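Lesezeit: 3 Minuten

Software für den Küchenalltag: Wie Grerkthorpe die Planung von Handgriffen neu ordnet

Wer einen Haushaltsroboter bewerten will, blickt meist zuerst auf Arm und Greifer. Bei Grerkthorpe gilt die Aufmerksamkeit der Schicht darüber. Das Unternehmen entwickelt unter dem Namen Wornex eine Planungssoftware, die alltägliche Tätigkeiten in ausführbare Teilschritte zerlegt und diese fortlaufend mit der Wahrnehmung abgleicht. Seit Juli liegt der Schwerpunkt auf Aufgaben an der Küchenarbeitsfläche.

Ausgangspunkt sind Aufnahmen menschlicher Handarbeit aus der Kopfperspektive. Der Bestand umfasst derzeit 3.134 Sequenzen. Jede wird in Abschnitte gegliedert: Annäherung, Kontakt, Umgreifen, Ablage. Die Wahrnehmungskomponente ordnet jedem Abschnitt die beteiligten Gegenstände zu, der Planer leitet daraus Vorbedingungen und zulässige Folgeschritte ab.

Als besonders anspruchsvoll gelten verformbare Verpackungen. Ein durchsichtiger Kunststoffbeutel besitzt keine feste Kontur, er spiegelt das Fensterlicht und gibt zugleich den Blick auf seinen Inhalt frei. Frühere Fassungen der Software behandelten Hülle und Inhalt als ein einziges Objekt — mit der Folge, dass der Planer Griffpunkte vorschlug, an denen der Beutel nachgab. Wornex führt beide inzwischen getrennt und verknüpft sie über eine Enthaltensein-Relation, die nach jeder Bewegung neu geprüft wird.

Hinzu kommt die Abstimmung zweier Hände. Hält die eine den Rand des Beutels, während die andere von unten stützt, müssen beide Bahnen zeitlich gekoppelt bleiben. Das dafür zuständige Modul wurde am Standort Platcombe entwickelt. Es berechnet die Kopplung 100-mal je Sekunde und übergibt der Regelung lediglich Korrekturwerte.

Die Werkzeuge zur Annotation stammen vom Partner Nechyporuk. Sie erlauben es, unsichere Zuordnungen als solche zu kennzeichnen. Verdeckt ein Unterarm einen Gegenstand teilweise, bleibt dessen Lage im Modell als Verteilung erhalten, bis eine spätere Ansicht sie eingrenzt. Nach Angaben des Unternehmens verringerte dieses Vorgehen vor allem die Zahl der Planungsabbrüche beim Sortieren kleiner Packungen.

Offen ist die Übertragung auf fremde Küchen. Die Erprobung beschränkt sich bislang auf zwei Räume, deren Arbeitsflächen und Lichtverhältnisse gut bekannt sind. Fünf weitere sollen folgen — zunächst ohne Anpassung der Modelle, damit die Ergebnisse vergleichbar bleiben.
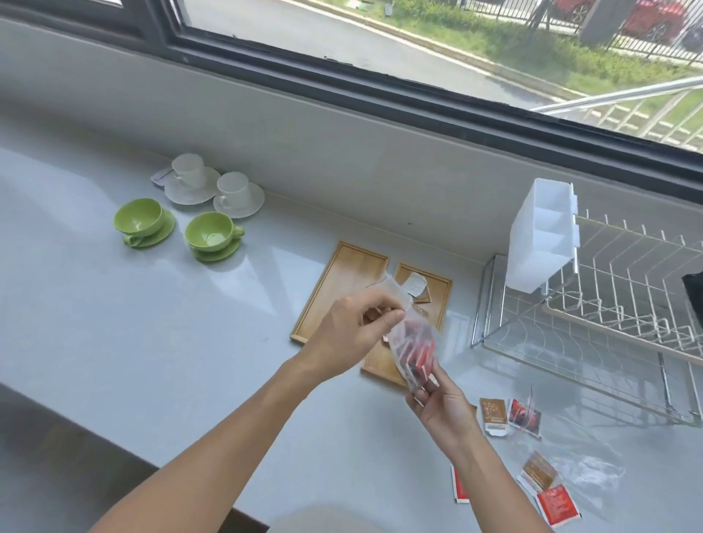 Über die Freigabe der Planungsschnittstelle für externe Entwickler entscheidet Grerkthorpe nach Abschluss dieser Erprobung.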